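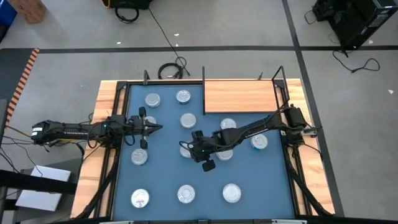

Two-arm cell with round metal cans on the work mat, Zasitz project, Stirkbridge laboratory.

Call for participants: teleoperation study on two-arm can handling

Reference: Zasitz 1117
Posted: Jan 10, 2019

The Isomura group at Stirkbridge is recruiting 40 adults for a study of how people divide work between two robot arms operated at the same time. Prior experience with robots is not required. A separate group of experienced operators has already been recruited and is not part of this call.

Background

The Zasitz project studies how a control policy for two arms can be learned from human demonstrations. In our pilot work, policies were trained on 200 demonstrations by laboratory staff. These policies performed acceptably when cans were spread evenly over the mat. Performance dropped when two cans near the center were both within reach of either arm. In the logs, the two arms most often stopped with neither committing to a can, or moved toward the same one.

We attribute this to the narrow range of strategies in the staff data. All pilot operators worked strictly from their own side of the mat. The present study tests whether demonstrations from a broader group of people contain more varied ways of assigning cans to arms, and whether a policy trained on those demonstrations resolves the central cases. The target is 3000 demonstrations across all participants.

What participants do

You will operate both arms from a desk outside the marked floor area, using one hand controller per arm. Each trial starts with metal cans set out on the blue mat. The task is to grasp the cans and move them to the positions shown on your screen. You decide which arm takes which can. There is no correct order, and you will not be told what other participants did.

A session consists of a safety briefing, a practice block, four recorded blocks with breaks, and a short questionnaire on workload. Each participant attends two sessions on separate days. All sessions take place before the end of June.

Eligibility

Participants must:
- be 18 or older
- have normal or corrected-to-normal vision
- have full use of both hands
- be able to sit at a desk for the length of a block
- read English well enough to follow written instructions

Left-handed people are especially encouraged to apply. People who took part in the pilot, or who have worked with this cell, cannot be included.

Data

We record controller input, joint positions, gripper state and video of the mat. No video of participants is taken. Records are stored under a participant code. You may withdraw at any time up to the second session and have your demonstrations deleted. After that point they are merged into the training set and cannot be separated.

Payment

Participants are paid by gift card at the end of each session. A partly completed session is paid in full. Travel costs are not covered.

How to apply

Pick up a screening form at the front desk of the Jakubowski building or ask for one by phone. Return it to Urszula Żak, study coordinator, with the reference above. Questions about the method may be directed to Roman Górecki. Questions about consent and data should go to Zodwa Shezi.

Applications are reviewed in the order received until all places are filled.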